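To: laundry-and-linen list
From: Linen Services Office, Esville site
Subject: Re: Folding tables and basket procedure from October

Colleagues,

The Office thanks the Brivberg site for its message, which is quoted in part below. Several points raised in it apply to both sites, and the reply is therefore sent to the full list.

> From: Brivberg site, residents' clothing room
>
> We have read the draft procedure and wish to raise four matters before it comes into force.
>
> First, the draft requires that each folded item be placed in the basket "with the label forward". Our staff have asked which label is meant. Some garments carry a maker's label in the neck, some carry the resident's label, and a number carry both.
>
> Second, we were told that baskets would be allocated by colour. We hold 17 baskets, of which most are white, and we should be grateful to know if these are to be withdrawn.
>
> Third, the draft says that tables must be kept clear apart from "the basket in hand". At present two members of staff commonly share one table. Is this practice to cease?
>
> Finally, the limit of 10 items to a basket seems low for light clothing. A basket of vests and socks is hardly half full at that number, and the additional journeys to the corridor are a burden in the morning.

The Office replies to each matter in turn.

1. Labels

The label meant is the resident's label. It is the small white label issued with each resident's clothing list, and it is the only one that is checked at the point of return. The maker's label may be disregarded. The wording of the draft will be amended to say "resident's label".

Where the resident's label is sewn or pressed inside the neck, the garment should be folded in the usual way and the neck turned outwards so that the label can be read without unfolding. For towels, the label should be found first and the towel folded in thirds with that edge on the outside. Staff should not re-fix a label to make it easier to see. Labels which have faded should be reported on the daily sheet, and a replacement will be sent with the next delivery. It is accepted that a good many of the older ones are now faint.

Socks and other items too small to carry a label are to be bagged in the resident's net bag, as now.

2. Colour of baskets

Salmon-pink baskets are for residents' own clothing and towels. White baskets are for house linen. Blue baskets remain with the kitchen and should not be found in the clothing rooms at all, though at Esville they frequently are.

Brivberg's white baskets are not to be withdrawn. They should be moved across to house linen as the pink ones arrive from Zunus. Until then the site may continue to use white baskets for clothing, provided that each one in such use is marked with a strip of grey tape along the front. When the basket is returned to house linen the tape must come off, and any residue should be cleaned away before sheets are placed in it.

The perforated type has been chosen for both colours. Solid-sided baskets trap damp at the bottom, and the Office has had to re-launder clothing on that account more than once this year. Solid baskets still in use should be sent back to the store with the lids, if the lids can be found.

3. Tables

Two members of staff may continue to share a table. The phrase "the basket in hand" will be changed to "one basket for each person folding". The purpose of the rule is to prevent finished baskets from standing on the table while fresh items are put down beside them, which is how most of the mixed returns at Esville have come about.

Working areas on the tables may be set out with short strips of grey tape at the front corners. Nothing should be stored in front of the line between them at the end of a shift. Please do not use parcel tape, which lifts the surface when it is removed – two tables have already been spoiled in this way.

Where a table has a cable hole towards the back, it is to be kept free. Pens, pins and loose buttons have been recovered from the floor beneath, and on one occasion a hearing aid battery. Buttons should go in the tin.

4. Number of items

The Office has reconsidered the limit. In the last full month the two sites returned 1,759 items of clothing, and 80 of these went to the wrong room. Most of the errors were found in baskets that had been filled above the rim, where the upper items had slipped into the basket alongside during the journey.

The limit of 10 will therefore stand for shirts, T-shirts, trousers, jumpers and towels. For vests, underclothes and net bags no number will be set, but the contents must remain below the rim of the basket. A single folded item may stand a little above the rim if it is the only one in the basket and is to be delivered directly by hand.

The Office recognises that this may mean a second journey in the morning. Brivberg may wish to start its first round at 7.30 instead of 8.00, as Esville has done, but this is left to the site.

5. Lifting items out

This was not raised by Brivberg but has been asked about at Esville on several occasions. When an item has to be taken out again for checking, it should be raised by one upper corner and supported from beneath as soon as there is room to do so. It should not be drawn out sideways through the pile. A garment which has lost its fold must be folded again on the table before it goes back; pressing it down into the basket is not sufficient.

Thin jersey fabrics need particular care. They hold a crease poorly and tend to bunch at the corner by which they are held.

6. Recording

Returns will be entered in Belay from the start of October. One entry is to be made for each basket and not for each garment. The entry should give the room, the number of items and the initials of the person who folded. Paper sheets will be kept beside the door for a further month in case of difficulty, after which they will be collected.

Sites without a terminal in the clothing room may enter the baskets together at the end of the round. Entries should not be held over to the following day.

The amended procedure will be sent to this list when the wording has been settled. Sites are asked to put up the new version and take down all earlier ones, including the yellow notice, which refers to a collection point that closed some years ago.

Any further observations should be sent to the Office before the end of the month.

Linen Services Office
Esville

Attached: a folded item in a pink basket, with the white label to the front, on a table taped at the front corners.

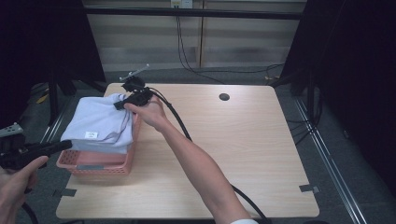 Comments (4)

Brivberg, clothing room
We are obliged to the Office for the clarification on labels. May we ask if dressing gowns count as one item? They take up the room of three shirts and we have never got 10 into anything.

Linen Services Office
A dressing gown should be entered as one item. No more than four should be placed in a basket. This will be added to section 4.

Esville, night staff
The tin for buttons is full. Could it be emptied, or could we have a second one? Also there are two blue baskets behind the drying room door again – we have sent them back to the kitchen twice.

Esville, ground floor
Our table is narrower than the ones upstairs and two baskets side by side leave very little space for folding. We have been putting the second basket on a chair. Please advise if this is acceptable under section 3 or if we should wait for the larger table that was mentioned in the spring.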